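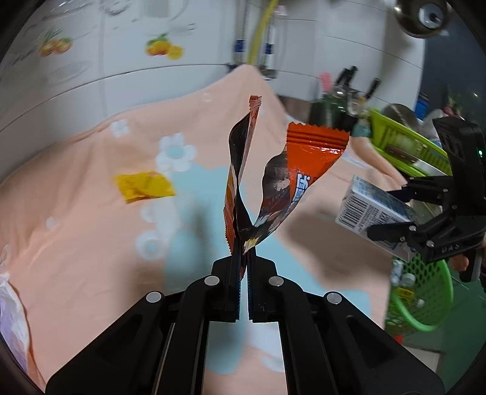 Can empty snack wrappers go in with soft plastics?

Nusrat Arain
8 Nov 2018

Clearing the table leaves me with a pile of empty snack wrappers. Most are glossy, with a crimped seal at each end and printing over the whole outside. The Hondton council leaflet lists "bags and film" and says nothing on wrappers. Do they go in the soft plastics sack or general waste? Crumbs are my other concern – the cloth gets shaken outdoors, but the wrappers hold on to them.

Haris Talpur

Check the inside. A silvery lining usually means metallised film, which some collections take and others refuse. The scrunch test helps: crush the wrapper in your fist and let go. Foil stays crushed, plastic film springs back. Neither result overrides the local rules, so ring the council before filling a sack.

For crumbs, slit the wrapper along the back seam, open it flat and wipe with a dry cloth. Rinsing is seldom needed for dry snacks. Oily ones want a drop of washing-up liquid and 15 minutes on the rack – seal side down, or water sits in the crimp.

Ruxandra Văduva

Mine all go in general waste. Don't tie them in knots if you do recycle them.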